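From: Mawuli Opoku
To: Tollthorpe Paper & Reuse list
Date: October 21, 2026
Subject: Re: [tollthorpe-reuse] Paper bags, are they worth keeping?

Hi all,

Oh, I have been waiting for somebody to ask this! I'll answer in between the quoted bits.

> We get a lot of plain paper bags with our groceries and they are
> taking over the cupboard under the sink. I keep the good ones but
> I don't know what "good" means any more.

My rule is the bottom. Run your thumb along the bottom fold and if the glue is still tight all the way across, keep it, even if the sides look like an elephant's knee. Creases are fine! A creased bag is softer and folds down smaller than a new one, and I like them better after the second or third trip. What I don't keep is anything with a grease spot or a split starting at a corner. Those go under the onions, or get torn up for the compost.

> Also how do you all store them? Mine spring open and fall on me.

Ha, yes. I fold mine in thirds the long way, then in half, and stand them up in a shoebox like records. The top of the box stays off. I tried a clip first and then a rubber band and both meant taking the whole bundle apart to get one bag out, so of course I stopped doing it by the second week. With the shoebox you just flip through and pull. Two sizes, small in front, big in back.

> Does anyone carry them without handles? I always end up hugging
> the thing.

I carry them by the top all the time. Roll the top over twice, press it flat, and pinch the roll in the middle. If it's something light (bread, a bag of tea, seed packets) you can let it hang down by your leg and walk a good way like that. For anything heavy you still have to hug it, sorry, or get a hand under the bottom. Jars in particular. I lost a jar of Ernska plum jam on the library steps in March and I still think about it.

> Last thing, somebody said the Nutsugah bakery takes them back?

They do! Clean ones only, flat, no food bags. There's a crate on the left as you go in. I took a stack over last time I was there and the woman at the counter was so pleased she gave me a roll. They use them for the day-old bread. I don't know about the Waner store, I've asked twice and got two different answers, so if anybody has a firm yes from them please post it.

While I'm here, a few other things I use the medium beige ones for, in case it helps with the cupboard:

- Ripening pears. Fold the top over and leave it on the counter. Check every day, they go fast at the end.
- Drying mint and oregano, stems up, bag tied loosely around them so the leaves drop inside. Write on the bag what it is. I have drunk oregano tea.
- Mailing small books. Cut down one side and across the bottom and you get a nice big sheet, plenty for two paperbacks.
- Leaf rubbings with the kids. The cream-colored paper takes crayon beautifully, so much better than white printer paper.

If anyone wants to come and fold with us before the next swap table, I'd love the company. We had 4 people last time and got through the whole pile before the kettle was cold. Bring whatever has been falling on you.

Mawuli

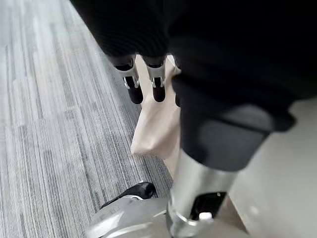 Beige paper bag, apparently held by the top. Soft creases, lower corner a little crumpled.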